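Deltari 64 Glass Cleaner Concentrate
Reviewed by Etornam Boateng
August 15, 2018

I bought the Deltari concentrate after going through too many spray bottles of the ready-mixed kind. It comes as a small bottle of liquid that you dilute with tap water at home. The directions call for 2 capfuls to a full spray bottle. The cap has a line molded inside it, but the line is hard to see in poor light, so I marked mine with a pen.

I used it for 20 days on windows, a bathroom mirror and the glass shelves in the fridge. The smell is light, a bit like vinegar, and clears in a few minutes with a window open. On the mirror it took off toothpaste spots and hairspray with one pass. Greasy fingerprints on the patio door needed a second spray and a short wait before wiping.

Glass tabletops are harder to keep clean than windows, as you look across them at a low angle and every smear shows. A pattern under the glass hides some of it, but plain clear glass hides nothing. Spray the cloth and not the table, or the liquid runs to the edge and gets underneath.
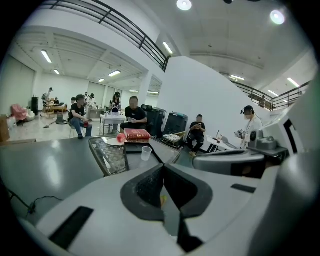
Glass-topped table with a patterned surface under the glass.

The cloth matters more than I expected. Paper towels left lint with this cleaner. An old cotton T-shirt did better, and a flat-weave microfiber cloth from Trundotside did best. Wash the cloth without fabric softener.

I also compared it with Brultlow, which my neighbor Pirjo Mäkelä uses. Brultlow dries faster and is better on cold windows. It also has a strong smell that I would not want near food, and it left a faint haze on my fridge shelves.

Two complaints. The bottle drips down the side after pouring, and the label came off the first time it got wet. Write down the mixing amount before that happens.

I would buy it again for indoor glass. For outside windows with real dirt on them, wash with dish soap and water first and use this to finish.

Rating: 4 out of 5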